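Why are some things shiny?

Look round the room you are in. Some things shine, such as a spoon, a tap or a window. Other things, such as a jumper, a brick or a piece of toast, do not. They are all in the same light, so the difference must come from the things themselves.

Light bounces

We see things when light bounces off them and goes into our eyes. The light might come from the sun, a lamp or a screen. When it hits something, part of the light soaks in and part of it bounces away again. Bounced light is called reflected light.

Light travels in straight lines, a bit like a ball rolling across a playground. If you roll a ball at a smooth wall, you can guess which way it will come back. If you roll it at a heap of rocks, it could go anywhere.

Smooth and rough

A very smooth surface sends light back in a tidy way. Light that arrives from one direction leaves in one direction, and you see a bright patch or even a picture of the lamp. We call this surface shiny or glossy.

A rough surface has lots of tiny bumps and dips. They can be too small to feel with your finger. Each bump sends the light off a different way, so it spreads out and you do not see a bright patch. We call this surface matt, or dull.

Can black be shiny?

Yes. Colour and shine are two separate things. Black things soak up most of the light that lands on them, but if the surface is smooth then a little light still bounces straight off the top. On a dark colour that little bit is easy to notice.
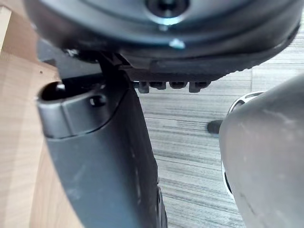
Glossy black and matt black over a pale floor. The pale curved bands are reflections.

Curves change the shape of a reflection. A flat mirror shows your face the way it is. A curved surface stretches or squashes it. A window reflected in a round teapot looks bent, and a small lamp can turn into a spot or a thin moon shape.

Try it yourself

You will need a clean metal spoon, a torch and a piece of kitchen foil.

Look at yourself in the back of the spoon, then turn it over and look in the bowl. Which way up are you?

Shine the torch on the smooth foil. Now crumple the foil into a ball, open it out carefully and shine the torch on it again. The foil is still made of the same metal, but the light goes off in lots of directions.

Do not shine the torch into anyone's eyes, and never look at the sun or at its reflection.

Words to know

Reflect - to bounce light back.
Glossy - smooth and shiny.
Matt - not shiny.

Written by Edith Taipe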